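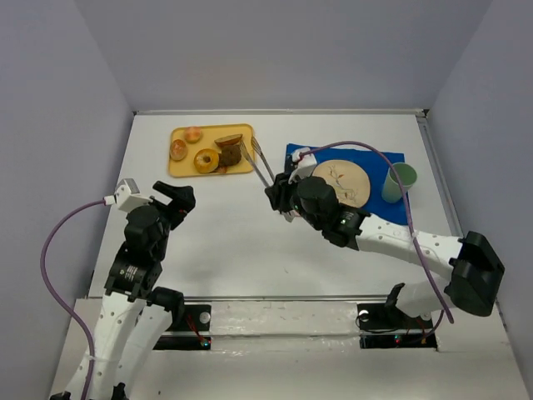
Orientadora de percurso acadêmico, Centro de Formação Stanisura
Notas para a palestra "Voltar a estudar sem largar o trabalho" (versão que levo impressa)

Boa noite, gente! Esperar o pessoal do fundo sentar. Avisar que o banheiro fica no corredor da esquerda e que a conversa acaba às nove, porque o último ônibus para Lostdale não espera ninguém.

Começar pela minha história, mas curtinha. Entrei na faculdade aos dezenove, saí aos vinte, voltei aos trinta e um. No meio disso trabalhei em recepção de clínica, vendi plano de telefone e fiz um curso técnico de enfermagem que larguei faltando um módulo (esse módulo me persegue até hoje, depois eu conto). Quando voltei, ninguém da secretaria soube me dizer o que dava para aproveitar do que eu já tinha feito. Levei um semestre inteiro para descobrir que três disciplinas valiam. Um semestre!

Pausa. Perguntar quem aqui já começou um curso e parou. Esperar as mãos. Não comentar, só agradecer.

Primeiro assunto: o aproveitamento de créditos. Quase todo mundo chega na minha sala com um histórico dobrado dentro da bolsa e vergonha dele. Peçam a ementa junto com o histórico, sempre. O histórico mostra a nota e a carga horária, a ementa mostra o que vocês estudaram, e é pela ementa que o coordenador decide. No Stanisura a gente aceita até 200 horas de curso técnico para quem entra em Gestão em Saúde, desde que o pedido chegue antes da matrícula. Depois da matrícula também dá, mas aí vira processo, tem fila, e eu já vi gente cursar de novo a matéria inteira esperando resposta.

(Se alguém perguntar de Psicologia: a regra é outra, mais apertada, e a análise é disciplina por disciplina. Mandar falar comigo no intervalo.)

Segundo assunto: o dinheiro. Aqui eu falo devagar. A bolsa MacRitchie é a nossa, interna, e abre em janeiro. São 16 vagas. No último edital chegaram 274 inscrições, e eu li uma boa parte das cartas. Muita carta boa ficou de fora por documento faltando. Comprovante de renda vencido, declaração sem assinatura, essas coisas. Então montem a pasta agora, com calma, e deixem só a carta para a última semana.

Sobre a carta: contem uma coisa que aconteceu. Pode ser pequena. Uma candidata escreveu sobre o dia em que acompanhou a avó numa consulta e teve que explicar a receita para ela no ponto de ônibus, duas páginas só disso, e eu lembro até hoje. Já "sempre sonhei em ajudar as pessoas" eu leio umas dez vezes por tarde.

Beber água. Olhar o relógio — se já passou das oito, pular a parte do financiamento e ir direto para o estágio.

Financiamento, se der tempo: leiam a parcela de depois da formatura, não a de agora. A de agora cabe no bolso de qualquer um. Perguntem quantos meses de carência, perguntem se a correção corre durante a carência, e levem a resposta por escrito para casa. Eu assinei o meu em pé, no balcão, com o crachá do trabalho ainda no pescoço. Paguei por isso durante anos.

Terceiro assunto: o estágio. Para quem trabalha o dia todo é a parte que assusta, e com razão. Temos convênio com a rede Etus, que oferece turno de sábado e turno da noite em 3 unidades. A unidade de Lostdale é a mais procurada e enche primeiro. Conversem com o chefe de vocês um semestre antes. Tem empresa que troca horário numa boa quando o pedido vem cedo, e tem empresa que não troca nunca, e é melhor saber logo qual é a de vocês.

Ah, e o meu módulo! Prometi contar. Voltei para fazer no ano passado, já formada, já com este cargo. Fiquei na última fileira com uma turma que me chamava de senhora — tirei sete e meio e comemorei como se fosse dez. Deixar o povo rir.

Abrir para perguntas. As que sempre aparecem: se curso a distância vale para a bolsa (vale), se dá para trancar no primeiro semestre (dá, mas perde a MacRitchie), se tem limite de idade (não tem, e a pergunta costuma vir de gente mais nova que eu).

Lembrar antes de sair: a folha de documentos está na mesinha da entrada, levem uma para o cunhado, para a vizinha, para quem quiserem. Meu atendimento é na sala ao lado da biblioteca, das cinco às oito da noite, sem hora marcada. Recolher o microfone e devolver na portaria.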